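To: Members list, Biltton Tenants and Residents Association
From: Sharada Thevar, Secretary
Subject: Re: Shared laundry rooms, revised rules and open questions

Dear members,

Thank you to everyone who wrote in response to the draft rules for the shared laundry rooms. Several of the replies raised the same points, and I have chosen to answer the message below in full, as it covers most of them. The member who wrote it has agreed to its being quoted to the list without a name.

> I have read the draft and I support most of it. I do have concerns
> about section 4, on items left in the machines. The draft says that
> any resident may remove finished laundry after the waiting period
> and place it on the table. In Mertens House the table is small and
> is often covered already. Things get mixed up. Last winter I lost a
> set of pillowcases this way and I do not believe anyone meant to
> take them.
>
> I would also like to know who decided on the length of the waiting
> period, and whether the booking sheet will still be on paper. Some
> of us do not use the online page and do not plan to.
>
> Finally, the draft says nothing about drying racks. In Unside Court
> people leave racks standing in the hallway overnight. I have raised
> this before.

I will take these points in the order in which they were made.

1. Items left in the machines

The waiting period in the draft is 20 minutes from the end of the cycle. It was proposed at the November meeting by the residents of Mevis House, where the same period has been in use by informal agreement, and it was carried without objection. The period applies to washers and dryers alike. It does not apply to the large machine in Mertens House, which is booked by the half day and remains at the disposal of the person who booked it until the booking ends.

The concern about the table is a fair one. Section 4 has been redrafted. It now reads as follows:

"A resident who removes finished laundry belonging to another household shall place all of it together in a single basket, and shall not divide it between baskets or place it on top of laundry already there. The basket shall be left on the table with the machine number showing. Laundry may be folded as a courtesy but there is no duty to fold it."

The last sentence was added at the request of two members who asked whether leaving laundry unfolded would be treated as a breach. It will not. 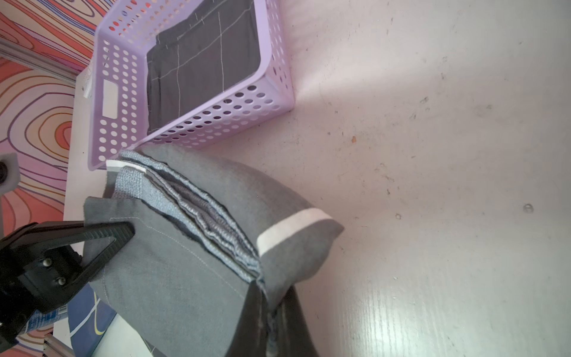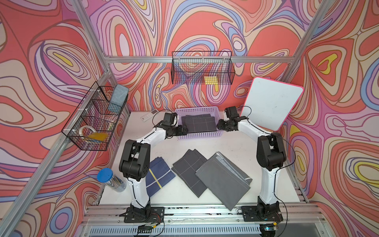

The association will purchase baskets for all three laundry rooms out of the current budget, and they will be delivered before the rules take effect. We ask for patience while the order is settled, as members' views on the size and type have differed. Several of you prefer a plastic basket like the lavender one, which can be wiped clean and which takes a stack of folded cloths without trouble. Others have asked for a collapsible model that can be hung on the wall when not in use. The size of the tables will decide the matter in Mertens House, where a large basket would leave little room for anyone to sort or fold. Residents there are invited to send me their preference by the end of the month.

Baskets will be marked with the name of the building. They are for use in the laundry rooms only and are not to be taken up to the apartments, even for a short time. We lost most of the previous set in this way.

2. Lost and unclaimed laundry

The draft did not deal with unclaimed items, and it should have. A new section 5 has been added. Items left for more than two days will be moved to the shelf by the door. They will be kept there until the end of the following month, after which anything in usable condition will be given away and the rest discarded. A notice will be posted in each room before the shelf is cleared.

Members who have lost something are asked to check the shelf in their own building first and then to write to me directly. Please do not post descriptions of missing items to this list. The list has 32 subscribers who live in other properties and who have asked, reasonably, to be spared them. The pillowcases mentioned above have not been handed in, and if any resident of Mertens House finds a set in the linen closet that is not theirs, I would be glad to hear of it.

The association does not accept liability for lost or damaged laundry. This was the position under the old rules and has not changed.

3. The booking sheet

The paper sheet will stay. There has been no proposal to remove it, and I regret that the wording of the draft gave that impression. The online page shows the same hours as the sheet and is brought up to date each evening. If the two differ, the paper sheet is to be followed.

Each household may hold two bookings at one time. A booking that has not been taken up within 20 minutes of its start is open to anyone who is waiting. Please write your apartment number clearly, and cross out a booking you no longer need. Erasing it leads to arguments over who was there first.

A member has asked whether bookings may be exchanged between households. They may, provided that both apartment numbers are written on the sheet.

4. Drying racks

The hallways in Unside Court are a fire exit and must be kept clear at all hours. This is a matter for the building owner as well as for the association, and the owner has written to us about it on more than one occasion. Racks found in a hallway will be folded and moved to the laundry room. Racks that are moved a second time will be held by me and returned on request.

I recognize that this leaves residents of the upper floors with a real difficulty in the winter months. The drying room in the basement of Unside Court has been closed on account of the damp, and the repair has been quoted at $1,062. The owner has agreed in writing to bear the cost. I have asked for a date and have been told that the work will be done in December, weather permitting, as the outside drain has to be dug up first. Until then, residents of Unside Court may use the drying room in Mevis House. A key may be signed out from the office during office hours and should be returned the same day.

Please do not dry clothing on the heaters in the stairwell.

5. Detergent and care of the machines

A few smaller points were raised by other members and are answered briefly.

The powder drawer on the older washers should be left open after use. The lint screen in each dryer is to be emptied by the person who has used it, at the end of the cycle. Dye may be used only in the machine marked for that purpose in Mevis House, and the drum must be run empty on a hot cycle afterward. Rugs, pet bedding, and anything with a rubber backing are not permitted in the standard machines in any building. They may be washed in the large machine in Mertens House.

On the question of strongly scented detergent, the association can make a request but not a rule. We do make that request. Two households have written to say that the scent carries through the vents into their kitchens.

Faults should be reported on the card beside the machine and also to the office. A card alone may not be seen for several days.

6. Hours

The hours remain as they were. A proposal to open the rooms earlier in the morning was not put to a vote, as the apartments above the laundry room in Mertens House had not been consulted. They will now receive a letter. If they have no objection, the proposal will be placed on the agenda for the next general meeting.

7. Adoption of the rules

The revised text will be posted in each laundry room and sent to this list as a separate message. Members have until the end of the month to comment. If no further changes are needed, the rules will take effect in December. If changes are needed to section 4 or section 5, those sections alone will be held over, and the rest will go forward.

Comments may be sent by reply to this message or left in the mailbox at the office. Please give the number of the section you are writing about. Comments on parking, of which I received several in response to the laundry draft, should be sent under a separate subject line so that they reach the right file.

Sincerely,

Sharada Thevar
Secretary, Biltton Tenants and Residents Association
November 2021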